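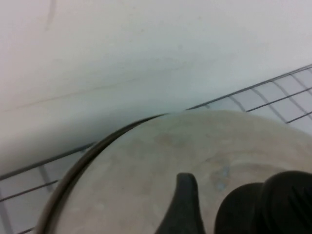
Wrist view with the fingers over the round tan surface, wall and tiled floor behind.

Revised rule for wrist-camera records takes effect in December

The Zirkix working group has closed comments on section 4 of its handling guideline, which covers what a site must keep when a gripper works close to a surface. The Trirnodcombe site has used the draft text through 300 sessions, and its notes account for most of the changes.

Three points differ from the previous issue.

4.1 Both fingertips must be in the wrist view before any downward move. A partial view of the wider finger is acceptable if the tip of the narrow one is clear.

4.2 Existing marks on the work surface – stains, smudges, scuffs – are logged before the first contact. The old wording allowed this at the end of the shift, and in 21 sessions a mark could not be assigned to either the robot or earlier use.

4.3 Approach speed near a wall is limited to the value on the cell sheet. Operators may lower it. Raising it requires a signed change from the site lead.

The clause on lighting is unchanged. Even, diffuse light is still preferred, and a shadow along a rim is not grounds for rejecting a record.

Kulap Thongdee, who edits the guideline, asks sites to stop using the Haldane form for new entries. Records already filed on it, 883 at last check, stay valid and need not be retyped. The replacement form has a separate field for surface marks and a line for the cell sheet number.

Questions on 4.3 go to the Stetoletti desk by Thursday noon.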